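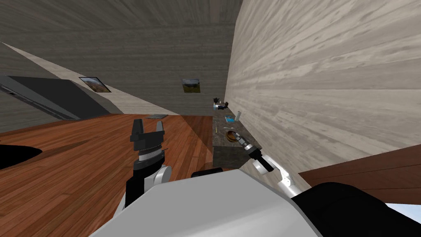 Thursday, July 3, 2025

I own too many things with an app. Most of them were sold to me on the promise that they would cut a bill or save me a chore, and I've been slowly pulling them back out of the walls. What follows is what I'd tell a neighbor before they spent money on a "connected" kitchen or workshop. Some of it is about buying less. The rest is about living with what you already have.

## Before you buy

**Look for the button.** If a lamp, heater, kettle or fan can't be turned on and off by hand, leave it on the shelf. My first Galli wall switch had a smooth glass face and nothing to press once the network dropped. You could stand there in the dark and tap it all evening. The one that replaced it has a rocker, costs less, and also happens to take commands from the phone, a feature I use maybe when I'm already in bed.

**Read the box for the word "hub."** It is often in small print on the bottom. A hub is another plug, another small light glowing in the hallway, and another account. Two brands usually means two hubs. The salesperson at Femberg told me their sensors would "talk to anything." They talk to Femberg.

**Find out what it does with no internet.** Ask this in the store and watch what happens. A good answer is short: "It keeps its schedule." A bad answer has the word "seamless" in it. Timers that live inside the plug will carry on through an outage. Timers that live on somebody's server will not, and you'll find out in the morning when the coffee isn't made.

**Search the product name together with "discontinued."** Five minutes, free. If the company has already dropped an older model, see how it treated the people who bought it.

**Ignore the savings figure on the package.** One box I have in the garage says "save up to 300 dollars a year." Up to is doing all the work in that sentence. I don't spend that much on the thing it was supposed to control.

## Smart plugs

These are the only gadgets in this category I'd defend, and only for a few jobs: a lamp on a timer while you're away, a dehumidifier in the basement, a string of lights you always forget.

- Check the rating printed on the plug against the rating plate on the appliance. Do this every time you move it.
- Keep space heaters off them. Same goes for window air conditioners and anything with a big motor, such as a table saw or a shop compressor.
- Don't put a fridge or freezer on one. A plug that fails to come back on after a power cut will cost you everything in the drawers.
- Feel the plug after an hour of use. Warm is common. If it's hot, unplug it and stop using it.
- Write the name you gave it in the app on a piece of masking tape and stick it on the plug. "Plug 4" means nothing by winter.

The energy readings are fine for comparing one thing with another in the same house. I wouldn't argue with the power company over them. My meter plug once claimed a chest freezer used 753 watts while it was sitting there with the compressor silent. I unplugged it, plugged it back in, and it changed its mind.

## Leak sensors

A sensor on the floor by the water heater is a decent idea. Get the kind with a loud siren built in. The kind that only sends a message assumes you'll be looking at your phone, that the phone has a signal, and that the router in the same basement isn't sitting in the water too.

Test it with a damp paper towel laid across the contacts. Dry it well after. Put the test on the same day you change the smoke alarm batteries, so there's one less date to remember.

For under the kitchen sink I've gone back to a shallow plastic tray with a sheet of white paper in it. Drips show up on the paper. It needs no battery and it has never told me to update it.

## The fridge that takes pictures of itself

Skip it. I used one for a full summer in a rented place. It could see the front row of each shelf and nothing behind. It thought a jar of pickles was a candle. What works better:

1. Tape a sheet of paper inside a cabinet door.
2. Write things on it when they run out.
3. Take a picture of the paper before you go to the store.

If you want to waste less food, move the older things to the front when you unpack. A bin marked EAT FIRST on the middle shelf did more for us than the camera did.

## In the workshop

I bought a Clusidard tool tracker set, small tags you glue onto drills and levels so the phone can find them. The range is given as 500 feet, "open air." My workshop is made of walls. The tags found the drill reliably when I was already within reach of the drill. They also fell off anything I'd oiled.

A pegboard with marker outlines around each tool beats it. So does a strip of bright tape on the handles of everything black, especially if you work on a dark floor.

Battery chargers are a place where people do get sold an upgrade they don't need. Drilholm makes one that reports charging status to your phone. The regular one has a green light. Put the charger on a clear, hard surface, away from sawdust and rags, and don't leave it running overnight. Neither model excuses you from that.

One thing I'd spend on: a plain power strip with a heavy metal body and a switch you can hit with your elbow. Shut the whole bench off when you leave. You won't need a report about standby power because there won't be any.

## Passwords and all that

Every one of these gadgets is a small computer that its maker may or may not look after. I'm not a security person, so this is the short list I can stick to.

- Change the default password before you do anything else with it.
- Put gadgets on the guest network if your router has one. It takes a few minutes and means a cheap light bulb isn't sharing space with your laptop.
- Say no to location, contacts and microphone when the app asks. If a humidifier refuses to run without your contacts, take it back.
- Delete the account before you give a device away, and then do the factory reset. In that order, if you can. Some apps won't let you remove a device they can't reach.
- Keep the receipt, the little setup code card and the manual in one envelope per gadget. Last September I spent most of a Saturday on a thermostat because the code was printed only on the back of the unit, and the unit was screwed to the wall.

## Working out if it pays

Grab a pencil. Look at what the appliance costs to run in a year, then guess how much less you'd use it with the gadget. Be stingy with that guess. Then add the price, the batteries, and any monthly fee that starts once the free trial ends (there is nearly always a free trial).

I did this for a smart radiator valve set that cost 111 dollars per room. On my own stingy numbers, it would have paid for itself a good while after the warranty ran out. Foam strips around the back door cost less than lunch and I felt the difference the same night. Your house may be leakier or tighter than mine, so do your own sum before you believe either of us.

If you've already bought the thing, keep it for as long as it behaves. Just leave the old switch, the old thermostat and the old key in a labeled box, with the screws taped to them.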